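Sorkmont Hand-Held Gripper: Set-up and Safe Use
Section 4: Preparing the work surface and starting a session

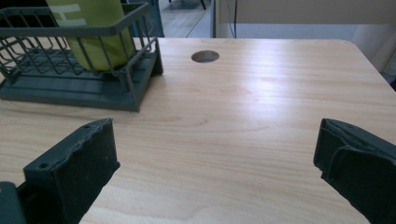

Most rejected recordings are lost before the trigger is first pressed, and the checks in this section take only a few minutes. They apply to every site that uses the Sorkmont gripper with the Cundolard recording software, and they should be repeated whenever the gripper is moved to a different desk or bench. Pay attention to the surface itself as well as to the objects on it. A pale wooden desktop under bright overhead lighting can show a patch of glare that is almost white, and the grain is hard to make out inside it. A cable hole near the back edge is another thing to note at this stage, as small items can drop through it. Objects that stand inside a wire basket, such as an upright bottle, count as "partly enclosed" and are handled under 4.4.

4.1 Before you begin

You will need the gripper, its charging lead, the site log and a dry lint-free cloth. Read Section 3 first if the finger pads have been changed since the last session.

1. Check that the gripper is switched off.
2. Look at both fingers. Surface wear along the top edge is acceptable. A crack, a missing screw or a pad that lifts when pushed with a thumb is not.
3. Wipe the pads with the dry cloth. Do not use alcohol or glass cleaner on them.
4. Open and close the fingers by hand three times. They should move evenly and meet without twisting.
5. Write the pad batch number in the site log.

Caution: Keep your free hand away from the gap between the fingers while the gripper is switched on. The closing force is low but it will pinch skin.

4.2 Preparing the surface

1. Clear away anything that is not on the task sheet. Food, papers with names on them, keys and phones must leave the area.
2. Find the edges and openings. Mark cable holes, rounded corners and drop-offs on the site plan.
3. Keep small parts at least one hand's width from any opening. If this cannot be done, fit a cover over the opening and record it in the log.
4. Check the light from the position you will work in, at the height you will hold the gripper. Glare that cannot be seen standing up may be strong lower down.
5. If glare falls on the spot where an object will be picked up or put down, move the object first. If the task sheet fixes its position, tilt or dim the lamp. Do not lay a cloth or mat over the surface unless the task sheet lists one.
6. Secure hanging cables that are within reach of the gripper. Cables further back may be left as they are.

Note: Glare elsewhere on the surface is allowed. Sites should not try to remove every reflection, and recordings made in ordinary rooms are wanted.

4.3 Starting up

1. Hold the gripper clear of the surface with the fingers open.
2. Press and release the power button. Wait for the steady light.
3. Start Cundolard and choose the task number. Tasks for desks and shelves run from 1014 to 1454. Do not use a number outside this range for desk work, even if the wording of the task looks the same.
4. Enter your operator code. Never share a code or use one left open by the previous operator.
5. Point the open fingers at the surface and hold still until the tone sounds.
6. Begin the task.

If code 434 appears, the finger position was not read at start-up. Switch off, repeat step 4 of 4.1 and start again. If it appears a second time, take the gripper out of use and tell the site lead.

4.4 Partly enclosed objects

Racks, baskets and open boxes need more care because the gripper can catch on them.

1. Check that the container is stable. Push the rim lightly with one finger. If it slides, choose another container from the task sheet.
2. Approach from above wherever there is room to do so. Do not push the fingers through the gaps between wires.
3. Close on the part of the object that stands clear of the rim.
4. Lift straight up until the base of the object has passed the rim, then move sideways.
5. When putting an object back, lower it until it is supported before you open the fingers.

Caution: Do not lift glass or any open container that holds liquid. A closed bottle may be used only if it is on the task sheet and has been weighed.

If the gripper catches, stop moving and open the fingers. Free it by hand with the power off. Mark the recording as "interrupted" and keep it. Deleting interrupted recordings at the site is not permitted under the Urance operating rules, as they are used in the safety review.

4.5 Ending the session

1. Return the gripper to its stand with the fingers open.
2. Stop the recording in Cundolard, then switch the gripper off. Doing this in the wrong order leaves the last file unfinished.
3. Put the objects back in their starting positions unless the next task sheet says otherwise.
4. Check the cycle count on the status page. Pads must be replaced at 2000 cycles, whatever their condition.
5. Sign the log.

Questions about these rules go to Spyros Nedeljković at the Kütt office. Changes to the June issue are marked with a bar in the margin of the printed copy. Pad replacement is covered in Section 5.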